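Posted in: Grants & Partners > Progress reports

Kundville sorting project: report to the Resetti fund, June

The sorting cell is set up and two arms are sorting coloured bricks into bins by colour. Of 1,000 trial picks, 905 ended in the correct bin. Most of the misses were bricks lying on top of one another.

Flor Muñoz and Abilio Barrios have moved from hand sorting to checking and packing. Both keep their hours and grade. Flor reports less wrist pain — Abilio finds the new work slower and would like to rotate. We have agreed a swap every 20 shifts, starting next month.

Spending to date covers the arms, the mounting rail and training for two staff. Still to do: a written stop procedure and a second training round, led by Yurani Guzmán.

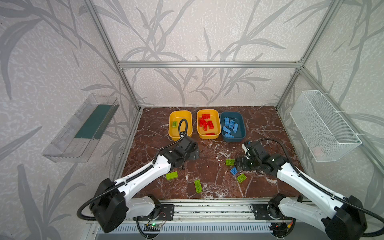
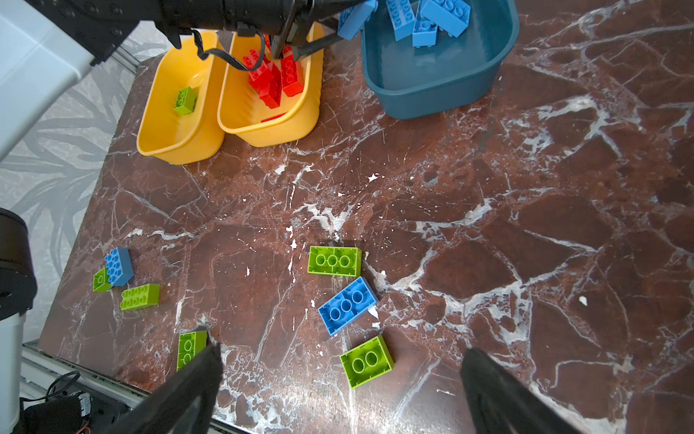
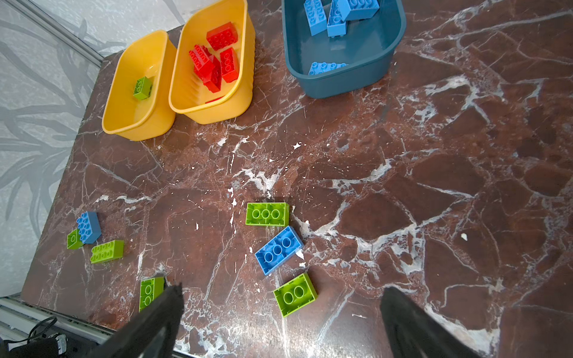

Sorting under way at Kundville: green and red bricks in the yellow bins, blue in the darker one.

2 comments

Hanne Bjarnason: Will the night shift get the training too?

Quentin Lemaire: Good to see the rotation in writing. Please send the list of misses when you have it.

We use cookies to remember your settings. Accept | Manage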